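25 de enero de 2021
Por Radek Hájek

Notas para la charla: coste total por kilómetro en una flota pequeña de vehículos comerciales

Arranque. Dar por sabido qué es el coste total de propiedad. Pasar directamente a la definición operativa que usamos en Tanda: todo desembolso imputable al vehículo desde la matriculación hasta la entrega al comprador, dividido por los kilómetros de odómetro. Sin conductor. Sin peajes, que se repercuten al cliente.

Base de datos. 192 furgonetas, tres delegaciones, contratos de renting y compra directa mezclados. Advertir que la mezcla complica la comparación: en renting la depreciación va dentro de la cuota y hay que reconstruirla a partir del valor residual pactado. Quien quiera el método de reconstrucción, que lo pida por correo. No entrar en ello durante la charla, se comen diez minutos.

Diapositiva de partidas. Orden de mayor a menor: depreciación, combustible, seguro, mantenimiento programado, neumáticos, averías fuera de garantía, impuestos, administración. Insistir en que las averías ocupan mucho espacio en las reuniones de flota y poco en la hoja de cálculo. La depreciación se lleva la parte grande y se decide el día de la compra.

Depreciación. Explicar la curva por tramos. El primer año cae de golpe, después se suaviza y vuelve a quebrar al acabar la garantía del fabricante. Nuestro punto de venta habitual estaba justo después de ese quiebro. Adelantarlo 3 meses supuso 1.069 euros más de precio medio por unidad en subasta. Mencionar que el dato es de furgoneta media diésel, sin equipamiento frigorífico – con frío el comprador es otro y la curva no vale.

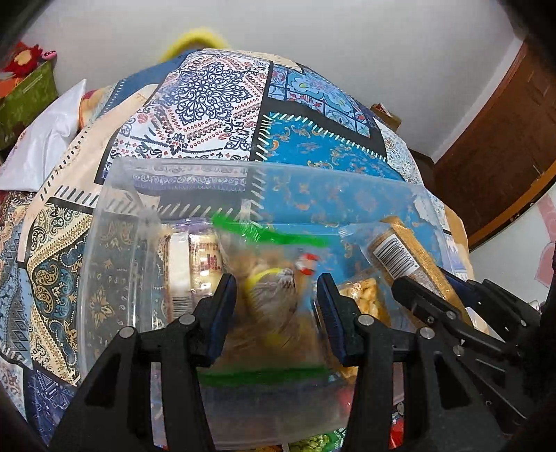 Combustible. El consumo homologado no se usa para nada salvo para comparar versiones del mismo modelo. Trabajamos con litros repostados entre kilómetros de odómetro, media móvil de cuatro repostajes. Los repostajes parciales ensucian la serie; se filtran si el volumen es inferior a un tercio del depósito. Comentar el caso de la delegación de Čierny: consumo alto en toda la flota, se sospechó del reparto urbano y eran presiones de neumático. Se corrigió en la revisión de marzo.

Seguro. Breve. La póliza de flota reparte la siniestralidad entre todas las unidades y por eso oculta a los vehículos malos. Para el cálculo por matrícula imputamos la prima a partes iguales y las franquicias a quien las genera. Es discutible. Si alguien lo discute, remitir al turno de preguntas.

Mantenimiento. Comparación entre taller propio y concertado. Coste anual medio en taller concertado: casi 1.498 euros por vehículo, mano de obra y piezas, IVA excluido. El taller propio sale más barato solo si se le asigna bien el alquiler de la nave, y normalmente no se le asigna. Enseñar las dos tablas, con y sin nave. Dejar la segunda en pantalla un momento.

Inmovilización. Partida que falta en casi todas las calculadoras comerciales, incluida la de Jeto en la versión que probamos. Un día parado cuesta el alquiler del sustituto más la gestión. Nosotros lo registramos desde que el vehículo entra en el taller hasta que se avisa de que está listo; el tiempo hasta la recogida va aparte, es problema nuestro y del calendario de rutas.

Eléctricos. Tenemos pocas unidades y poco recorrido. No dar cifra por kilómetro. Decir únicamente que el valor residual es la incógnita y que cualquier comparación cerrada a estas alturas depende de esa hipótesis. La herramienta Pornora permite variar el residual y ver el punto de cruce; enseñar el gráfico si hay tiempo, saltarlo si no.

Cierre. Repetir la definición y la dirección para pedir la plantilla. La plantilla lleva macros, avisar.

Comentarios

Tamsin Sorensen
¿La media móvil de cuatro repostajes la aplicáis también a vehículos con dos turnos? En nuestro caso reposta cada conductor y la serie sale muy dentada.

Radek Hájek
Sí, pero con ocho. Con cuatro queda inservible.

furgonero_68
Lo de imputar la prima a partes iguales no lo veo. Una unidad de reparto nocturno no tiene el mismo riesgo.

M. Ortuño
Pedí la plantilla y me llegó sin la hoja de neumáticos. ¿Va en archivo aparte?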